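Ticket: Label printer in Receiving prints every label twice, but only sometimes
Opened by: Nayeli Ocampo, Receiving
Assigned to: Regula Plattner, IT
Site: Hubmann warehouse, Cirndale
Opened: 27/05/2026
Priority: Normal (was Urgent, was Normal, was Urgent)
Status: Closed
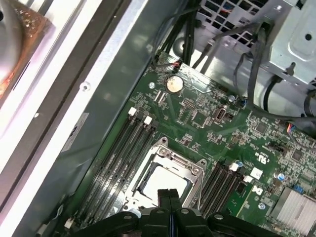 Original report (N. Ocampo)

The Polon printer at desk 2 is printing doubles. Not every label. I sent a batch of 50 this morning and got a stack that was clearly thicker than it should be. If two boxes go out with the same label the scanner at the far end throws a fit and I get a phone call. I have had the phone call. Please fix.

Note 1 (R. Plattner)

Checked the obvious thing first, which was the copies setting. It says 1. Checked it again in the other place the copies setting lives, because Polon felt one wasn't enough. Also 1. Printed a test sheet of 10 labels from my own login. Got 10. Asked Nayeli to try from hers. Got 10. The printer is behaving beautifully with two people staring at it.

Priority moved to Normal.

Note 2 (N. Ocampo)

Doubles again as soon as you left. Priority moved to Urgent.

Note 3 (R. Plattner)

Fair enough. Turned on the job log on the print server so we can see what is being sent. Also updated the driver. The release notes for the new driver say "improvements," so I look forward to those.

Swapped the USB cable while I was there. I did not expect it to help and it has lived up to that.

Note 4 (R. Plattner)

The log shows the duplicates arriving as separate jobs, a few seconds apart, same user, same label number. So the printer is innocent. It is printing exactly what it is told, twice, because it is being told twice. I have apologized to it.

Next suspect is the Drarnedari shipping screen. Opened a case with their support. They asked for the version number, a screenshot, the log, and whether we had tried turning it off and on. Sent all four.

Note 5 (R. Plattner)

Drarnedari support replied. They cannot reproduce the problem and suggest we update the printer driver.

Note 6 (N. Ocampo)

It's worse after lunch. I don't know if that's useful. Morning is maybe a couple of doubles, afternoon is a lot of them. Same person doing it, me, same chair.

Note 7 (R. Plattner)

That was useful, thank you. Went through the log by time and she's right, the doubles bunch up in the afternoon. That is also when the big pallets come in and the labels are done with the handheld scanner instead of being typed. Went back over the morning doubles and those look like scanned ones too.

Took the scanner to my desk, opened a blank text file and scanned one box over and over. The scanner sends the number and then Enter, as it should. About every third or fourth scan it sends Enter twice. On the shipping screen, the first Enter prints the label and leaves the Print button selected. The second Enter presses it. Hence two labels, and hence my test from the keyboard being perfect, since I only press Enter once like a civilized person.

Note 8 (R. Plattner)

Fix, for whoever inherits this:

Scan the factory reset code on page 24 of the scanner manual. Wait for the three beeps.
Scan the code for "suffix: Enter."
Scan it one time. Scanning it again adds a second suffix, which I suspect is how we got here in some milder form.
Test into a blank text file before going anywhere near the shipping screen.

After the reset I scanned 300 times into the text file. It took a while and people walked past. No extra Enters. Then a real batch of 50 on the shipping screen with Nayeli, and 50 labels came out.

I have also asked Drarnedari whether the Print button could ignore a second press within a couple of seconds on the same label. They have logged it as a feature request, so we may see it by December – they didn't say which one.

Note 9 (N. Ocampo)

Full afternoon, big pallets, no doubles. No phone call either. OK to close.

Can I have the old cable back? The new one is shorter and the printer now has to sit where my coffee goes.

Note 10 (R. Plattner)

Old cable returned. Driver left on the new version, where it continues to improve. Spare scanner in the cabinet has had the same reset, and both have a strip of tape on the handle with the page number on it.

Closing.

Resolution code: Hardware, other
Related tickets: none
Time logged: more than the scanner cost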